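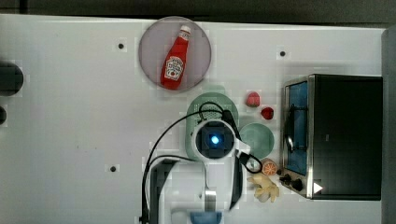 tallowbench
Bench Lead, Krasniqi group
Plileno Forums > Manipulation > Standards and Practice

Has anyone else been handed the Guder tabletop code and told to "just adopt it"? We got it with our last round of paperwork and I've now read it twice. I'm not against having rules. We run a toy kitchen table, arm comes in from one side, ketchup bottle on a plate, fruit, bowls, toaster oven, the usual. Things drift between people and shifts and somebody should write down what counts as a valid start.

But section 3 says every object has to sit within 25 mm of its listed spot before a run counts, and then nothing at all about cables. Ours loop around the wrist and swing out over the plates. A cable can drag a plate a lot farther than 25 mm and the code would still call the run clean, as long as the start photo was fine. Who tested this?

Posted 2022-07-05

offcut_nine
Member

The 25 mm isn't for safety, it's so two sites can compare scores. You're reading it as something it never claimed to be.

tallowbench
Bench Lead, Krasniqi group

Then it should say so on page one. It says "good practice for tabletop work," and my manager read that as "do this and you're covered."

marl_and_grit
Regular

I'm with the OP on the cables and against him on everything else. We did 3,392 runs last year with no start check whatsoever and I would not trust a single average that came out of them. People put the bowl where the arm liked it. They don't mean to. You fail a few times, you nudge the bowl, now it works, and by November the "same" task is a much easier task.

offcut_nine
Member

^ this. A start photo for every run would have caught it.

sumpwater
Member

Would it? We keep start photos. Who looks at them? I pulled 100 at random once and the spatula had wandered all over the table, and every one of those runs had a tick in the "layout OK" box. The box gets ticked by the same person who wants to go to lunch.

My vote would be a printed mat, or an overlay on the monitor that you line things up against. A rule that depends on a tired person comparing two pictures is not much of a rule.

marl_and_grit
Regular

A mat changes what the camera sees. Then your policy learns the mat. Overlay, fine. 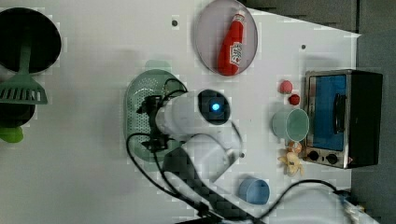

Does a run still count if an object gets knocked over partway through?
Under the Guder code it counts as long as the start layout was valid and no person touched the table; the knock has to be written in the log.

tallowbench
Bench Lead, Krasniqi group

Right, I pasted that from their help page because it bothers me too. On our table there are cups lying on their sides half the time. Are they knocked over, or is that how the layout has them? The log has one free text field and I can't find a word in the code about which way up a cup should be. So a sideways cup at the start is legal if its center is in the right spot.

offcut_nine
Member

OK, that one I'll give you. Position with no orientation is a real hole. Vukach handles it in their house rules: upright or on its side, and if it's on its side, which way the opening faces. Takes one line per object.

sumpwater
Member

Vukach also have one table and one crew. Easy to have nice rules when the people who wrote them are the people running it.

marl_and_grit
Regular

Still worth stealing. What I would not do is what the Krasniqi people seem to be heading for, where you find three holes in a document and bin the whole thing.

tallowbench
Bench Lead, Krasniqi group

Didn't say bin it. I said I won't sign a sheet that says we follow good practice when the sheet skips the thing most likely to move a plate. What I'll do for now:

- keep the 25 mm check, done on an overlay
- add the orientation line from Vukach
- cable route checked by hand before the arm is powered, and any cable contact logged with the run
- whoever ran the session doesn't get to approve its start photos

If Guder wants to argue about the last one they can come and staff it.

sumpwater
Member

You'll drop the last one inside a month. We did.

offcut_nine
Member

Send them the cable thing at least. There's a comment form at the back of the code. I sent them a note on lighting and haven't heard back yet, so don't hold your breath.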